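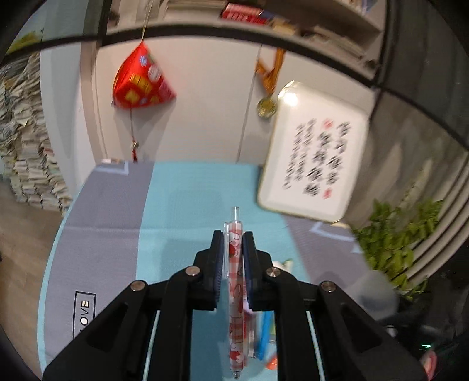 The Pen Pals of Udlow

By Graciela Villalba

Anwara Sheikh owns nearly 900 pens, and she'll happily let you try every one of them. I spent a whole afternoon at her dining table in Udlow doing just that, and I came home with ink up to my wrists and a shopping list!

She started the Udlow letter club last September with a card pinned up in the library. Now 20 people meet above the Betgate bakery to write to strangers, cousins, old teachers – anyone with a mailbox. The youngest is nine and writes to her grandfather in green ink, always green, and he writes back in pencil.

What I love is how loud it gets. You'd expect quiet scratching, but people read out good lines, swap stamps and argue over paper. Sheikh likes it thin and crackly. I'm a thick cream paper person and I told her so.

"A cheap pen you enjoy beats a fancy one you're scared of," she told me, handing over a ballpoint she'd had since high school. It wrote beautifully. I used it for two pages to my aunt, who hasn't had a letter from me in years, and mailed them on the way to the train.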